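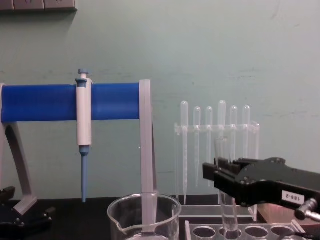 Have you ever tried to pick up a potato chip with salad tongs? Squeeze too hard and you get crumbs. Squeeze too softly and it drops on your shoe. Now swap the chip for a glass test tube, and you know what a lab robot is up against!

I'm Agnese Vanags, and I get to try out science gear and then tell kids all about it, which is a pretty great job. This time I've been learning about the Šimkus Bench Pair, a set of two robot arms made to work at a lab bench. It comes from a company called Sturkham, and schools and small labs can rent it.

So how does a robot hold glass? Look at the black part with the test tube in it. That's a gripper, which is a robot's version of a hand. Yours has four fingers and a thumb. This one has two straight fingers that stay side by side — the word for that is parallel — and they close in from both sides, like when you clap very, very slowly. The tube is held straight up and down over a clear rack with round holes in it.

Getting a tube into one of those holes sounds easy. Try it at home with a pencil and an empty thread spool, but close one eye and hold the pencil with two fingers of each hand. I missed 3 times in a row, and I've been using my hands for a long while.

A robot arm needs joints to do this, just like you have a shoulder, an elbow and a wrist. Each joint has a motor inside. The arm has to turn all of them together so the tube stays upright. If only the elbow moved, the tube would tip, and whatever was inside might go all over the bench. Yuck.

Now find the blue bar. The white thing hanging on it is a micropipette (say it like MY-crow-pie-PET). Scientists use one to suck up tiny drops and put them somewhere else. You press the button on top with your thumb. The see-through plastic ones in the other rack are transfer pipettes, and those are simpler. You squeeze the round bulb, let go, and up comes the liquid, like an eye dropper.

Would I want the Bench Pair in my classroom? Mostly yes. The practice book has 28 lessons, and the early ones are just moving empty tubes around, which I liked. My grumble is the setup. I started on a Sunday after lunch and it was dark out when I finished. Get a grown-up who likes reading instructions — and have snacks.

Next time I'm visiting Zedstead to see a machine that sorts seeds!

Clurnbridge Kids' Science Page | Contact us | Back to top
200 likes | 28 comments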